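Thursday, late

Slept badly. Radiator knocking again from 4 on. Called the landlord's office at lunch, got the machine, left a message, will call again tomorow.

Choir tonight. Perla Rosales back from Kondwood with a cold and sang anyway, half the altos moved their chairs. We did the Cheng piece twice through and the middle still falls apart at the key change. Tenors late. Me too, bar 94, every single time. Need to just sit down and learn it.

Dues are due end of January. $203, up again. Paid half in cash, rest next week when the Cemell check clears. If it clears.

Bus home took forever. Man across the aisle eating soup out of a jar. Wanted soup after that, had toast.

Mom called at 9. She wants the piano gone by spring, says it's 500 pounds and she's not wrong. Mover quoted her 800 dollars to take it down the front steps. I said wait, let me ask around. Haven't asked anybody.

Practice tomorrow before work, 20 minutes, no excuses. Red pages on the stand, metronome on, slow.

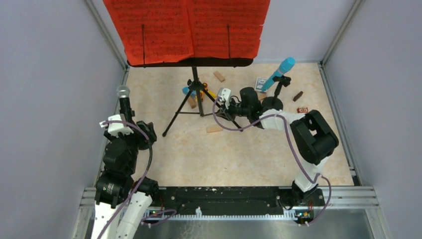 To do Friday

Landlord (again)
Call Mom back re piano
Return the Trakura blender, find reciept
Milk, stamps, cough drops for Perla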